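Setting Up the Carrilho Rain Barrel, Part 2: Base, Diverter and First Fill
6 min read
Print | E-mail

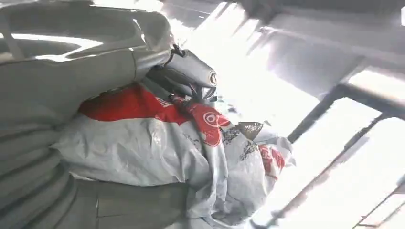

Gray housing and a silver-gray finger with a rounded tip, in strong light.

By now you should have your spot picked out next to a downspout. If you haven't, go back to Part 1 and do that first. I skipped it with my own barrel in Dritimdale and had to move the whole thing a week later, full of slimy water (never again!).

Building the base

1. Scrape off the grass and any loose soil until you hit firm ground. Go a bit wider than the barrel on every side.

2. Spread gravel and tamp it down hard. Then tamp it again - I mean it.

3. Lay your concrete blocks and check them with a level, both front to back and side to side. A small lean looks harmless with an empty barrel and gets pretty scary with a full one.

4. Set the barrel on top with the spigot facing out. Try a watering can under the spigot now, before you hook anything up. If it doesn't fit, you need another layer of blocks.

CAUTION: A full barrel is far too heavy to shift by hand. Don't let kids climb on it or play behind it, and keep the lid screws in at all times.

Fitting the diverter

5. Hold the diverter against the downspout so its outlet sits level with the inlet on the barrel. Mark the top and the bottom with a pencil.

6. Take the downspout off the wall if you can and cut it on the ground. My neighbor Facundo Vergara cut his in place, up a ladder, and it came out so crooked that he had to buy a new length. Wear gloves. Those edges are nasty.

7. Slide the diverter in, put the downspout back up and tighten the straps. Push the short hose onto both ends until it stops.

NOTE: If you bought the older kit (the one in the Otthorpe box), the hose is stiff as a board. Soak the ends in warm water for a minute and they'll go right on.

First fill

8. Close the spigot and run a garden hose into the barrel until the water covers the spigot by a hand's width. Wait 2 hours, then feel under the fitting with a dry paper towel. A damp towel means the washer is in backward, or you forgot it like I did.

9. Drain it, fix anything that needs fixing, and switch the diverter to FILL. Now you wait for rain!

CAUTION: Barrel water is for plants only. Don't drink it, and don't fill the kiddie pool with it either.

NOTE: Before the first hard freeze, drain everything, leave the spigot open and turn the diverter to WINTER. I put mine back in service in March. Part 3 covers the overflow hose and how to link a second barrel.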